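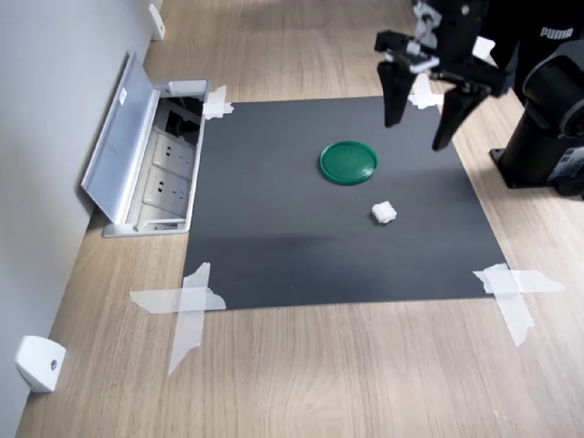 What does a tabletop robot arm need before it can practice picking things up at home?
A fixed work area, a power socket within cable reach, and a few light objects that don't roll.

Home | Kitchen | Workshop | Floors | Reviews | Contact

Setting up the Sima arm kit: workshop tips
By Viera Bartoš
2022-07-20

I rented the Sima kit from Platenico for 44 days. The rental is 189 a month plus a deposit of 100, and the box comes with the arm, a two-finger gripper, a mounting plate and the cables. There is no mat. You will want one.

Use a dark, matte mat. My first one was glossy and the software kept losing small items in the glare. A light object on matte black is easy for it to find.

Tape every corner. Two strips crossed over a corner hold better than one long strip along the side. Run the ends well out onto the floor. On finished wood, use low-tack tape and pull it up slowly, keeping it flat to the boards. If it leaves residue, rub with a damp cloth and a drop of dish soap, then dry the spot.

Start with a plastic lid and something soft and small, like a piece of foam. The lid teaches you how low the fingers have to go. Foam forgives a bad grip. Leave glasses and mugs until the second week.

If you work next to a floor outlet, keep the mat edge off the cover so it can still open. Sweep first. Grit under the mounting plate makes the arm rock and throws off the calibration, and then you are doing the whole routine again.

The manual is thin. The page on gripper force is wrong in the March printing, so ask for the newer sheet. Support in Skukport answered my email in 2 days. The Plakenville pickup counter was quicker but could only help with parts.

I would rent it again for a short project. For the price of a longer rental I would look at buying used.

Share 44 | Comments 2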